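Speaker notes: Planning the equipment budget for a second manipulation cell
Friday, February 13, 2026
Speaker: Rebecca Barbieri. Q&A: Amanuel Admasu.

Slide 1. Title
Wait for the remote site to join. Say up front that prices are our own quotes and exclude tax and freight. Slides go on the Gralavano share after the talk.

Slide 2. What we are asking for
One additional tabletop cell for the Zullance project. Arm, gripper, wrist camera, controller, mounting. Installed by October. The table is already on the floor and is not in the request.

Slide 3. Where the money goes
Arm and controller are a separate capital line, approved last cycle. Do not reopen that here. Today covers the end of the arm and everything on the table.
Gripper with mount: 3917.
Wrist camera, cable and bracket: 1528.
Spares and consumables, first year: 3000.
Pause on the spares line. It was left out of the first cell's budget and we paid for fingers out of the travel account.

Slide 4. The task that sets the spec
Office items on a shared table. Flat closed laptops, loose cables, small containers. The laptops set the opening width and the payload. The cable sets the fingertip. A thick pad will not get under a cable lying flat on a table, and a thin tip wears faster. Leave the slide up while explaining this.

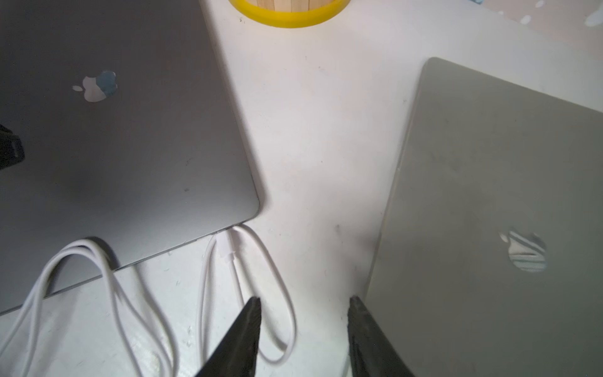
Figure 2. Wrist camera view: two closed laptops, white charging cable, gripper fingers open.

Points to make from the figure:
Both lids reflect light at the logo. Budget for diffuse lighting over the cell. The Jeon quote includes a light panel; the Gurisik quote does not, so the two totals cannot be compared line for line.
The cable has loops in it and one end at a laptop. Pulling on a loop may move more than the cable. We want force limits set in the controller, and the option has a license fee. Ask Amanuel for the current fee before giving a number.

Slide 5. Buy or lease
Lease looks cheaper in year one. It does not cover finger damage, and fingers are the part we damage. Recommendation is to buy the gripper and lease nothing. If someone asks about leasing the camera, the answer is that the paperwork costs more than the camera.

Slide 6. Schedule
Order the gripper first. It has the longest lead time of the items on this slide. Bracket can be machined in house once the camera drawing arrives. Allow 2 weeks for calibration and do not let anyone trim it.

Slide 7. Decisions needed today
Approve the spares line as a recurring cost.
Pick Jeon or Gurisik for the gripper package.
Name an owner for the lighting.

Backup slide. Finger wear log from cell one. Show only if asked. Amanuel has the raw sheet.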